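Clurnent Operations Bulletin
September 4, 2021

Automation at the Drakholm site: tray assembly and what changes on the line

The tray assembly cell at the Drakholm meal service kitchen moves from trial to regular operation in November. Staff on both shifts have asked what the cell does, what it leaves to people, and how job assignments will be affected. The answers given at the shift meetings are collected in this item for those who missed them.

Scope. The cell, listed as Bravo on the maintenance schedule, handles cold tableware and whole fruit only. It picks plates and bowls from the rack, sets them on the tray, and adds one piece of fruit where the meal ticket calls for it. Hot food, liquids, cut fruit and anything wrapped in film stay with the line crew. Special diet trays are assembled by hand from start to finish and do not pass through the cell.

Trial results. Over the trial period the cell was assigned 3,557 trays and completed 3,510 of them without a stop. The rest were finished by the operator on duty. Most stops came from bowls that were nested too tightly in the rack or from fruit lying on its side in the bin. The rack spacing has been changed and the fruit bin now has a shallower tray. Stops are logged by cause, and the log is kept at the cell for anyone who wants to read it.

Staffing. There are 57 people on the Drakholm roster, and 11 of them have completed operator training. No positions are removed with this change. The two plating stations nearest the dish return will close, and the people assigned there rotate to special diets, ticket checking or cell operation. Rotation is every two hours. Operators do not cover a plating station at the same time, even when the cell is running without stops.

Teaching new items. When a plate or bowl changes, the cell has to be taught the new shape before it goes into service. Gridodum supplies the handling software, and the teaching routine is done on site by a trained operator. Items are placed on the bench singly first, then in pairs, then with fruit in the bowl.
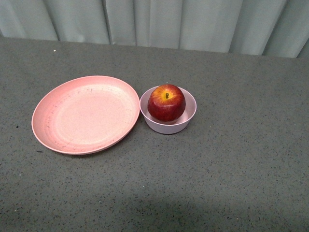

Allow a full hour per item and do not schedule teaching during the lunch run. The routine has to be repeated if the bench is moved or the lighting over it is replaced. Record the item number and the tray position in the binder before releasing the item to the line.

Ticket checking has become a separate task. In the old arrangement the person plating also read the ticket, and errors were usually caught at that point. The cell reads the ticket code but cannot tell whether the ticket is right for the patient's current order. A checker now stands at the end of the line and compares each tray against the order screen. Crew members who tried the position reported that it is easier on the wrists and harder on the eyes, and a larger screen has been ordered.

Requests for operator training go to the shift lead in writing. The next group starts after the November changeover.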